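In Praise of the Tape on the Fingers

There is a certain kind of visitor who comes to our little workshop at Duvley, looks at the arm on the table, and asks when we're going to finish it. They mean the tape. I have been asked this often enough that I've started to take it personally, and so I'd like to say a few words on behalf of tape, and of the people who keep old grippers going with it, and of leaving a thing alone once it holds a mug.

Our cell is a modest one. We call it Bilis, for reasons that go back to a bad pun in August, and it is a printed arm bolted together out of red and blue plastic with hobby servos at the joints. Its whole job at the moment is picking up small blocks and putting them in a cup. I look after it on Monday mornings, usually with coffee, and most of what I do would bore you silly. I snug up screws. I check that the cables have enough slack to follow the wrist. And I replace the tape, when it needs it, with more tape.
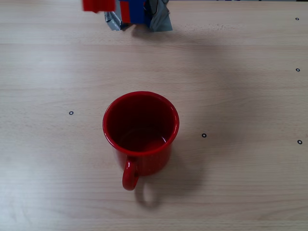 Peng wrote to me after I said some of this in our newsletter, and disagreed from top to bottom. Tape creeps, the letter went, and it picks up dust, and every time you put on a fresh piece the fingers are a slightly different shape, so whatever you tuned last week is a little bit wrong this week. Print a proper pad, glue it on, and you can forget about it for a year.

I've thought about that letter a good deal, and I'll grant the part about shape. A finger that has gained a fold is a fatter finger, and a fatter finger bumps the rim of a cup it used to clear. That's a real cost, and I have paid it on more than one morning. Where I part ways is the bit about forgetting for a year. The machines I've seen go badly wrong were the ones somebody felt able to forget! Over at Honilby they had a lovely arm, all proper pads and tidy looms, and it ran for 11 weeks before anyone noticed that a shoulder screw had been working its way out the whole time. The tape makes me bend down and look. While I'm down there I see the screw.

I also think we're too quick to be embarrassed by a repair. My grandmother darned socks in whatever wool was handy, and you could tell which winters had been hard on the heels. A patched gripper is a bit like that. You can see where it takes its knocks, and if you're thinking of printing a better finger someday, that's the best drawing you could ask for.

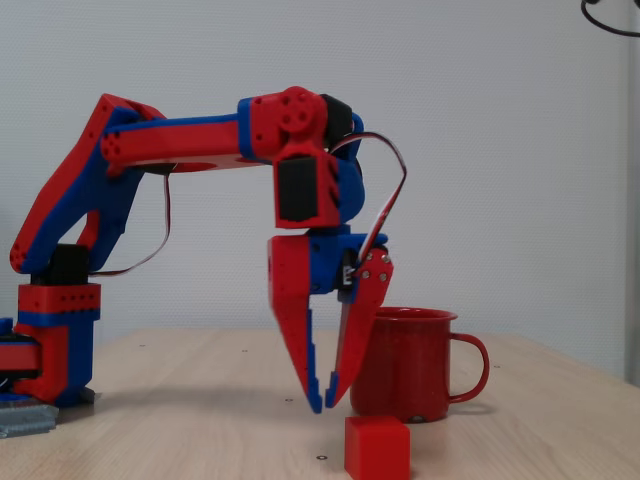

The arm over the table, with the mug and a red cube.

None of this is an argument for being sloppy, and I'd hate for it to be read that way. I have my rules, and I'm rather strict about them. Cables get a loose loop at every joint, never a tight one, and I swing the arm by hand through its full reach before the power goes on. The zero position gets checked after any work on the wrist, even if all I did was turn one screw. Fresh tape goes on with up to 3 layers and no more, and then I run 42 slow picks and sit there and watch them, every one, before I let anyone else use it. It's a dull stretch of the morning. I've come to like it, the way some people like waiting for bread to rise.

The watching is where you learn the machine, too. A servo that's getting tired has a sort of grumble to it, and you'll hear it well before anything gets dropped. Or the wrist will sag just a touch at the far end of the reach, and you find yourself raising the approach a little so the tips don't scrape the side of the cup on the way in. 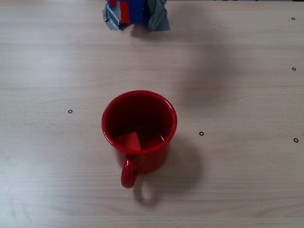

I keep a notebook for all of this, a paper one, and it's filled with entries so small I'd be shy to read them aloud. Tightened the elbow. Moved the cable clip back a hole. Left side folding under again, trimmed it. I've never once regretted writing one down, and I've regretted skipping them plenty. If you run a small arm of your own, in a classroom or on the end of a kitchen table, I'd start the notebook before I bought any upgrades at all.

As for Peng, we're still writing back and forth, and there's a set of printed pads in the mail to me as I type this. I've promised to give them 2 months, fairly, with the same slow picks and the same notebook. The roll of tape is staying in the drawer where I can reach it.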